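The woman who runs the night bakery in Stukbridge didn't want her name in this, and she didn't want me there before two in the morning either, "since you'd only be in the way of the dough." So at ten past two I was standing on Vass Lane in my big coat, knocking on a side door with flour on the handle, wondering why I'd agreed to any of it.

She let me in with her elbow. It was gloriously warm. The radio was on low and she talked over it without ever turning it down, so my recording is half her and half the shipping news, but I think I've got most of it.

I asked how long she'd been baking at night. She had to work it out from the age of her oven. "I got the oven the spring my mum moved in with us, so that's eleven years. Before that I did days at a supermarket, putting part-baked sticks in and taking them out again. You couldn't call it baking. You could call it waiting."

The bakery does 251 loaves on an ordinary night and 462 before a bank holiday, and she knows both figures off by heart as that's what the tins and the oven will stand. I said 462 sounded like an awful lot for one person. "It's an awful lot for two," she said. A lad comes in at four to help with the rolls, and she has a driver for the villages out towards Warnine, but the mixing and shaping is all hers and she's a bit fierce about it. I offered to have a go at shaping one and was given a look, then a very small piece of dough. (It came out like a slipper. She baked it anyway and I ate it on the way home.)

What I really wanted to know about was sleep. I'm a dreadful sleeper myself and I had this idea that people who work nights must have cracked it somehow. Not a bit of it! "I go to bed at half one in the afternoon and I get up at nine for the telly. Then I lie down again till midnight if I'm lucky. My husband says it's like being married to a cat." She has blackout blinds, she's tried the foam earplugs and the wax ones, and the thing that helped most was asking next door to move their wind chimes. They were very nice about it, she said. They'd been sick of them too.

Does she miss evenings? She stopped shaping for a second at that. "I miss going out for my tea. I don't miss the evenings as such. What do people do with them, mostly? They sit there." Then she laughed and said that was unfair, and that she'd missed plenty of school concerts and parents' nights, and her daughter still brings it up at Christmas.

We got on to flour, which I'd been warned about. She uses one called Kariva for the white tins and has done since the start, and when the mill changed its sacks a couple of years back she was convinced they'd changed what was in them as well. She rang them up. She rang them up again. "They said it's the same wheat, love, it's only the bag. Well, I've had my hands in it every night, I know what it was doing." She ended up putting a bit less water in and everything settled down, and she's still not sure who was right.

The price of a large white went up in October and she hated doing it. She wrote the new price on the board herself and then hid in the back while the morning girl opened up. I asked whether anybody had complained. "One man. He bought two." The electric is what's done it, apparently, far more than the flour, and she showed me the meter cupboard the way other people show you a bad knee.

By half past four the first trays were coming out and the smell was so good I stopped asking questions altogether. I just stood there with a mug of tea. The crusts crackle when they come out, did you know that? A whole rack of them, all ticking away. She says she doesn't hear it any more unless a visitor points it out, and then she hears it for the rest of the week.

I asked, last thing, if she'd ever go back to days. She was tying her apron again by then and the lad was dragging the roll trays through. "My knees would like it," she said. "I'm 56. My mum was still on her feet at 78, mind, so I don't get a lot of sympathy." And would she like it? She thought she'd probably wake up at midnight regardless and have nothing to put in the oven.

The shop opens at seven. I was in bed by then, wide awake, with crumbs.
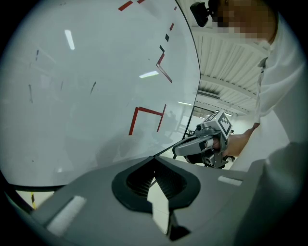 One reader wrote in to say the bread on the Warnine round still arrives warm in winter, and that she should never have apologised for the price. My dad drove nights for a dairy and he was just the same about evenings, the reader went on, he'd say he wasn't missing anything and then ask us what had been on.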